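Gostbridge Community Help
Food and Kitchen > Shared and rented kitchens

Holding cut salad greens for a lunch service

Posted by Zeeshan Shaikh, 29 Aug 2019

I am responsible for the weekly lunch at the Lashari Street hall, which serves up to 112 people. Beginning in September the menu will move from hot soup to sandwiches, and the greens will have to be prepared the evening before. In our first trial the lettuce was limp by noon and the shredded cabbage had dried at the edges. The kitchen has one Dramum upright refrigerator, which is shared with two other groups, and shelf space is limited. I would be grateful for advice on washing, cutting and overnight storage. Please note that we cannot purchase new equipment before the end of the year.

Sadia Farooqui

The following procedure has been in use at our site for 3 years and should suit a kitchen of your size.

Separate the lettuce leaves and wash them in cold water, changing the water until no grit remains in the sink. Drain the leaves well and dry them in a spinner or between clean towels. Water left on the leaf is the usual cause of slime by the following day. Do not cut lettuce the evening before if you can avoid it. Whole leaves keep considerably better than torn ones.

Cabbage is more forgiving. It may be shredded the night before, provided it is covered closely – a damp paper towel laid directly on the surface will prevent the dry edges you describe. Keep it at 41°F or below and write the date and time of preparation on the lid. 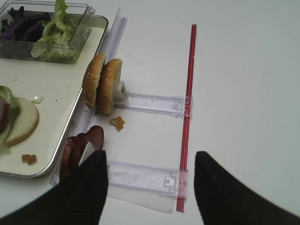 Purple cabbage and lettuce may share a container during service, but they should be stored separately overnight. Shredded purple cabbage releases a small amount of colored juice, and this will stain pale leaves.

Can limp lettuce be restored before service?

Leaves that are wilted and otherwise sound will usually recover after 15 minutes in ice water, followed by thorough drying. Leaves that are brown, slimy or sour-smelling must be discarded.

With regard to shelf space, I would suggest a written agreement with the other groups. Ours assigns the two lower shelves to the lunch program on the evening before service, and raw meat is not permitted above them under any circumstances.

marrow_lane

We just use bagged lettuce. It costs more but there is no washing, and the bag goes straight in the fridge. Check the date on it.

Vimar Hall Kitchen Office

The previous reply is correct that ready-washed greens save labor. Groups should compare the cost over a full season, however. Our own figure for bagged lettuce last year was $197 above the cost of whole heads.

We would add one point on service. Bring out small quantities and refill from the refrigerator as needed. Do not add fresh greens on top of those already standing at the counter. Replace the container and the tongs together. Our limit for greens held without chilling is 4 hours, after which they are thrown away.

Zeeshan Shaikh

Thank you for these replies. We will store the cabbage and lettuce separately and will raise the matter of the shelves with the other groups before the first service.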